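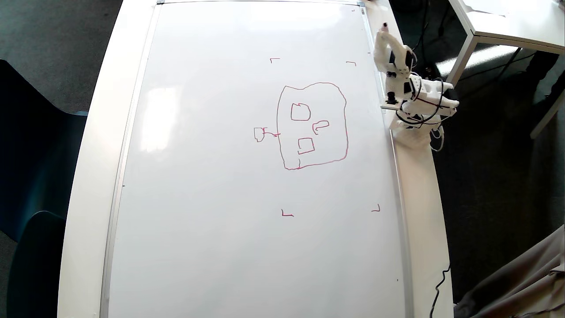 Shakya 200 dry-erase markers, box of 8, bullet tip

The 200 replaces the Lidus in the Foltadham catalog at the same price. The barrel is 145 mm capped and has a flat on one side that stops it rolling. Ink is alcohol based, low odor.

Line width stays even until the last quarter of the reservoir, then thins on fast strokes. Red and black erase clean with a dry felt pad after a day. Green leaves a faint ghost and needs spray cleaner. Blue falls between the two.

I left one of each color uncapped for 44 minutes. Black and blue wrote immediately, red skipped for two strokes, green had to be stored tip down overnight.

Caps are tight and do not post firmly on the back end. Refills are sold by Serncombe only, in black and blue. Four stars.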